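Writing > Essays > Robot software

Let the planner change its mind

by Hina Paracha

I spent most of October watching a robot arm deal with a refrigerator door, and I came away more excited about planning software than I have been in years. The arm lives in a simulated kitchen we call Drarnero, the planner it runs is called Clonex, and the task is as dull as they come: open the door, take something off a shelf. I could watch it all day. (Some days I did.)

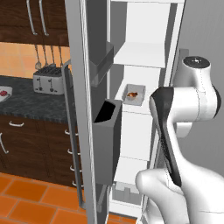 Reading time: 3 minutes

My argument is simple. I think we should stop treating a motion plan as a finished product that gets handed to a controller, and start treating it as a guess that's allowed to go stale. Most of the tooling I grew up with does the first thing. You describe the world, you ask for a path, you wait, you get a long list of joint positions, and then the controller follows that list faithfully even if the door has swung a little farther than the model said it would. If something goes wrong you throw the whole list away and ask again.

For a bare table and a wooden block, fine. A refrigerator is a much better teacher! The door is an obstacle and also a thing you have to move, its bins stick out into the space you want for your elbow, and the shelves leave you a narrow slot to work in. Every centimeter the door travels changes which paths are open. A plan made before the door moves is a plan for a different kitchen.

So we changed how Clonex works. It now keeps a handful of rough plans alive at once, scores them again on every cycle, and lets the controller drift from one to another when the scores cross. None of them is very good on its own. Together they're wonderful, and the first time I saw the arm start down one route, slow a little, and ease over into another with no stop and no replan, I made a noise that brought two people over from the next room.

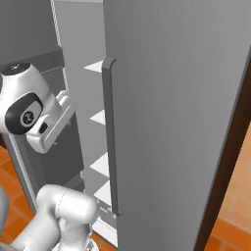

What surprised me was how much of the benefit came from plain bookkeeping. Our logging tool, Dranex, records every plan that was considered and dropped, along with the score that sank it. I used to think of rejected plans as trash. Now they're the first thing I open in the morning. We ran 500 trials with the door starting at different angles, and run 15 taught me more than the rest of the first batch put together: a good plan had been thrown out very early over a collision check with a margin copied from some older project. One number in one file! I'd never have found it from the final path, which looked perfectly reasonable.

There are fair complaints about all this. A planner that keeps changing its mind is harder to test, and I have friends who build machines for factories who turn pale when I describe it. They want the same motion every time, and they should have it. There's also the cost, as scoring many plans takes computing time that could go to making one plan better. And yes, a simulated hinge is a polite hinge. I don't know yet how much of our margin tuning will carry over to a door with a worn seal, and I'd like to be careful about claiming it will.

Still, homes are full of things that swing and slide, and I'd much sooner have software that expects that. If you write planners, try one small thing before you rebuild anything: save what you reject, with the reason next to it, and read through a few of them over coffee. I've got the log for run 15 open again as I write this, and there's a second plan in there, dropped four cycles after the first, that I still can't explain.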